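Chapter 8
Planning the Purchase of a Robot Arm

A purchase plan should begin with the task and end with the price.
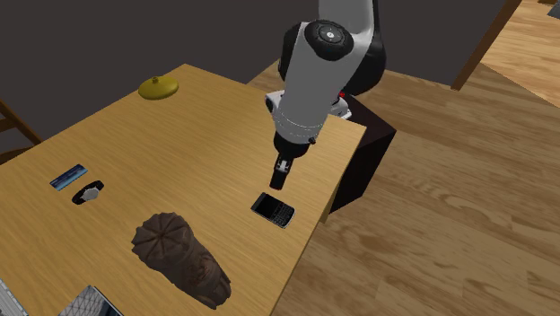 The quoted price of an arm seldom covers the gripper, the base, operator training or yearly service. In the Grisach case, which runs through this chapter, the planner Blandine Gaillard found 183 hours of setup work missing from the first budget. Section 1 lists the costs to be entered before bids are requested. Section 2 compares leasing with buying over 3 years.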